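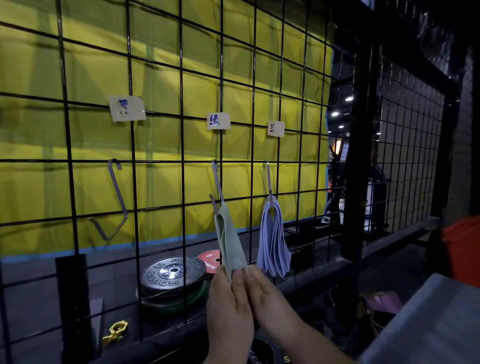 When I reached Chepkoech Rugemalira for this interview, she had been hanging up elastic bands for most of the morning. She works at Fillar, a small company which teaches robots to put things back in their places after people have used them. Her title there is demonstration lead. I asked her what this means in practice, and she laughed.

"It means that I do a boring thing very well, many times, and then I explain to other persons how to do the boring thing also very well," she said. "At home I am not so tidy."

The current task at Fillar is a gym task. There is a grid of black wire with hooks on it, there are resistance bands in different colors, and over the hooks there are paper labels written by hand. The bands must be folded and each must go on its own hook. For a person it takes a few seconds. For a robot, Rugemalira told me, it is one of the more unpleasant tasks that the company has accepted, and she was the one who argued for accepting it.

"A cup has one shape. You take it, it's still a cup," she said. "A band has a new shape every time you touch it. You fold it, you lift it, the end falls down on the other side. With my two hands I correct this and I don't notice that I correct it. This correction is the thing I want to give to the robot."

Fillar collects its examples in two ways. In the first one, a person does the task with bare hands and wears a camera on the head. In the second, an operator moves the robot's arms from a distance with two handles, and looks at what the robot's own cameras see. The company calls these simply "hand sessions" and "handle sessions," and I needed some time to hear the difference on the telephone.

I wanted to know which is better. Rugemalira didn't like the question.

"By hand you get the natural movement, and you get it fast. In one day at the gym in Budton I did 128 good ones. With the handles, on my best day, I had 79, and my shoulders were finished. But the ones with the handles come from the body that must do the job later. My hand has five fingers and skin. The robot doesn't have this. So if I pinch the end of the band between my finger and thumb, very nice, but somebody has to translate it."

The somebody is Orlando Arango, who joined our call later and wrote a large part of Pusevus, the program that Fillar uses to turn the hand recordings into something which the arms can follow. He speaks slower than she does and is careful with each claim. When I asked him if Pusevus works, he answered, "On hooks, yes. On knots, please ask me next year."

According to Arango, the difficult part is to find the moment when the hands let go. In the recordings one hand often covers the other, and the band covers both. "We can see where the wrists are, mostly. We can guess the fingers. But the letting go is a very small movement, and Chepkoech does it so softly that the program believed for weeks she was still holding," he said. "We asked her to open her fingers wider at the end. She refused."

Rugemalira confirmed this. "I refused, yes. If I open the hand like a person on a stage, then the robot will learn theater. I told him, improve your program."

In the end they agreed on a pause. Now every demonstrator keeps the hands still for a short moment after the band is over the hook, and only then takes them away. Arango got his signal. Rugemalira says that she has begun to make the same pause when she hangs her coat.

The gym itself was also a choice which they discussed for long. Fillar has a clean room with white walls where the first tests were made, and there the early model put the bands on correctly almost each time. After that they brought it to a real training room, and it became confused by the things behind the grid. Weight plates are also colored. There are posts, wall padding, people who pass in the background. Arango remembers that the arm once stopped in the air and "considered," as he called it, a plate.

"Through a wire grid you see everything that is behind it," he said. "In the clean room there was nothing behind it. We had taught the robot a white wall, and we didn't know."

Since then all the sessions for this task are made in working gyms, and nobody clears the floor before. The demonstrators don't put the light on stronger and they don't ask the members to go away. I asked whether it disturbs her to have people near her while she folds. She said that it's the contrary, and that she talks with them between the takes, but never during.

The data set for the bands has at this moment 1,623 accepted demonstrations, both kinds together. Over 2,000 were recorded. I was curious about the refused ones, and here the two of them have not the same opinion. Arango would like to keep more of them. A band that slips from the hook and is caught again contains, for him, very useful information. Rugemalira accepts a slip if it was a true slip, and if the recovery was calm. What she removes without discussion is hesitation.

"When a new demonstrator is not sure which hook, the hands go a little left, a little right. The person is reading the labels. But in the recording you don't see reading, you see hands that swim. The robot will swim too." So she makes new people read the labels aloud before they begin, until they know them. The labels are in Chinese, and not all of her people can read it. They learn the few characters they need, with the pen strokes as they are.

For the folding she teaches what the team calls the Ní Bhriain fold, after the colleague who was first to do it. The band is laid double, then once more, and both hands bring it up to the hook with the closed end on top. It isn't the quickest way. The first operators rolled the bands, which was faster by hand, but with the handles it was nearly impossible, and Rugemalira wanted that both kinds of sessions show the same movement.

I asked, as a last subject, how long it takes before somebody becomes good with the handles. She said two weeks for the arms, and longer for the eyes. An operator doesn't feel the weight of the band or how it pulls, so he must see it, and most beginners look at the gripper when they should look at the free end which hangs down.

"I can tell from the recording where they were looking," she said. "Orlando says that I can't."

"I said it's not proven," said Arango.

They will make a small test about it in March, with the new operators. After this she has to go back to Budton, where the next sessions will use bands that are wider and, she told me with no pleasure at all, much stiffer to fold.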